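Search this site
Search

Print this page | E-mail this to a friend

Rodura: is the celebrity bio app worth it?

I've been reading celebrity bios online for longer than I'd like to admit, so when my friend Anca Pop told me about Rodura I signed up that same evening. It's a subscription app with 1552 profiles in it -- actors, TV hosts, news anchors, a few chefs -- and each one gives you the career, the family background and a money section.

I started with Venla Miettinen, the weather presenter, since I already know far too much about her. Her profile was great! Her early radio years were in there (most sites skip them completely), plus the two seasons she did on Skorneck, and somebody had clearly sat down and read old interviews. Teresa Tokarz's page was thinner. It had her birthplace, her height and a line about her love of dogs, then nine paragraphs on her ex-husband, and I still don't know where she went to school.

The money sections are my main gripe. You get one big number and no clue how they came up with it. Teodor Pietrzak's hasn't moved since February, and he's had a whole new show since then.
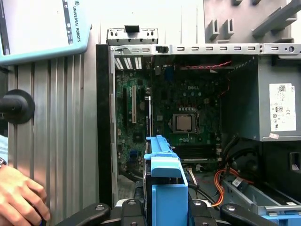 Can you read any of it without paying?

You get 2 full profiles a month on the free plan, and after that you only see the opening paragraph.

Search is good, even if you can't spell (I typed Remigiusz Bednarek's name three different ways and he came up every time). I'm keeping my subscription for now, mostly for the TV people -- the musicians need a lot more work.

Print | E-mail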